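Niederschrift über die Sitzung des Hausausschusses der Wohnanlage Perildale
November 2019

Sitzungsleitung: Bheki Mokoena
Schriftführung: Teodor Buzatu
Ort: Gemeinschaftsraum, Haus 2

TOP 1 Eröffnung und Feststellung der Beschlussfähigkeit

Herr Mokoena eröffnet die Sitzung und stellt fest, dass form- und fristgerecht eingeladen wurde und der Ausschuss beschlussfähig ist. Einwände gegen die Tagesordnung werden nicht erhoben. Der von Herrn Buzatu beantragte Punkt »Heizungsgeräusche im Treppenhaus Süd« wird unter TOP 6 behandelt.

TOP 2 Genehmigung der Niederschrift der letzten Sitzung

Die Niederschrift der Sitzung vom Mai wird mit einer Änderung genehmigt. Unter TOP 4 ist das Wort »Mieterversammlung« durch »Eigentümerversammlung« zu ersetzen. Die Genehmigung erfolgt einstimmig bei einer Enthaltung.

TOP 3 Fahrradkeller

Die Hausverwaltung Viden berichtet schriftlich über den Stand der Kennzeichnung. Nach Ablauf der Aushangfrist sind 14 Fahrräder ohne Kennzeichnung verblieben. Der Ausschuss spricht sich dafür aus, diese zunächst in den hinteren Kellerraum zu verbringen und dort bis zur nächsten Sitzung aufzubewahren. Über den weiteren Verbleib entscheidet die Eigentümerversammlung. Die Verwaltung wird gebeten, die rechtlichen Voraussetzungen einer Abgabe an Dritte zu klären.

Aus der Runde wird angeregt, für Kinderanhänger und Lastenräder eine gesonderte Fläche auszuweisen. Eine Skizze hierzu soll bis zur nächsten Sitzung vorliegen. Der Durchgang zu den Zählerräumen ist in jedem Fall freizuhalten.

TOP 4 Gestaltung der Innenräume

Die Firma Marchetti hat für die Erneuerung der Holzoberflächen in den Gemeinschaftsbereichen zwei Farbtöne vorgeschlagen, einen hellen und einen dunklen. In der Aussprache wird zugunsten des dunklen Tons vorgebracht, dass er zu den vorhandenen Bodenbelägen passe. Dagegen wird eingewandt, dass die Flure im Erdgeschoss wenig Tageslicht erhielten und durch dunkle Flächen zusätzlich gedrückt wirkten.

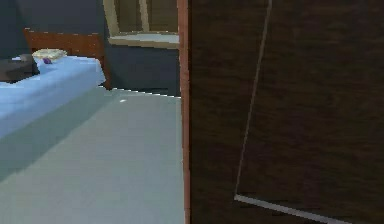 Abb. 1: Dunkelbraune Holzfläche mit orangebrauner Kante, Computerdarstellung

Herr Buzatu bittet darum, vor einer Entscheidung Musterstücke in natürlicher Größe anzufordern und im Flur von Haus 2 bei Tages- und Kunstlicht zu vergleichen. Dem wird zugestimmt. Ferner soll das Angebot um Aussagen zur Reinigung und zur Ausbesserung kleinerer Schäden ergänzt werden. Eine Beschlussfassung über den Farbton wird vertagt.

TOP 5 Außenanlagen und Winterdienst

Der Vertrag mit dem Gartenbaubetrieb Treltthorpe läuft zum Jahresende aus. Der Betrieb bietet eine Verlängerung zu unveränderten Bedingungen an. Bemängelt wird, dass der Weg zu den Müllplätzen im vergangenen Winter mehrfach erst am späten Vormittag geräumt worden sei. Der Ausschuss empfiehlt die Verlängerung unter der Maßgabe, dass dieser Weg in die erste Räumstufe aufgenommen wird.

Für die Nachpflanzung der Hecke an der Nordseite wird ein Betrag von höchstens 3000 Euro aus der laufenden Instandhaltung vorgesehen. Es sollen heimische Gehölze verwendet werden.

Beschluss: Die Empfehlung zur Vertragsverlängerung und die Mittel für die Nachpflanzung werden bei einer Gegenstimme angenommen.

TOP 6 Heizungsgeräusche im Treppenhaus Süd

Mehrere Bewohner haben Klopfgeräusche in den frühen Morgenstunden gemeldet. Die Verwaltung wird beauftragt, die Steigleitung durch einen Fachbetrieb prüfen zu lassen. Betroffene werden gebeten, Zeitpunkt und Dauer der Geräusche zu notieren und die Aufzeichnungen bei Herrn Buzatu abzugeben.

TOP 7 Verschiedenes

Die Nutzungsgebühr für den Gemeinschaftsraum bei privaten Feiern beträgt weiterhin 40 Euro. Der Schlüssel ist am Folgetag bis mittags zurückzugeben. Auf die Einhaltung der Ruhezeiten wird erneut hingewiesen.

Der Termin der nächsten Sitzung wird durch Aushang bekannt gegeben. Herr Mokoena schließt die Sitzung.

Für die Richtigkeit:
gez. Bheki Mokoena, Sitzungsleitung
gez. Teodor Buzatu, Schriftführung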